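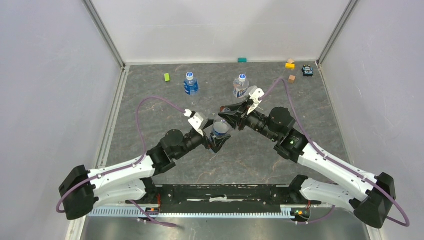 Unit 3: Interval Estimates for a Proportion
Course notes, E. Hoxha, revised 7/27/20

3.1 Setup

A sample of n households is drawn at random from the town of Cendlow, and each is asked whether it uses the Vusmont bus line at least once a week. Let x be the number answering yes. The sample proportion is p = x/n. The town has 3252 households, and we treat draws as independent for now. The correction for sampling without replacement is in 3.4.

3.2 Standard error

The standard error of p is the square root of p(1 - p)/n. It is largest at p = 0.5. Doubling n does not halve it - the sample has to be four times as large. Students lose marks on this every October.

3.3 The usual interval

For 95 percent coverage take p plus or minus 1.96 standard errors. The approximation is poor when x or n - x is small. In this course, use it only when both are at least 12. Otherwise use the Wilson interval (see the formula sheet).

3.4 Finite population

When n is a large share of the population N, multiply the standard error by the square root of (N - n)/(N - 1). With n = 2000 and N = 3252 the factor is roughly 0.62, so the interval shrinks noticeably.

Reading before the next class: the Gurero survey handout, sections on nonresponse and question wording. Bring a calculator with a square root key.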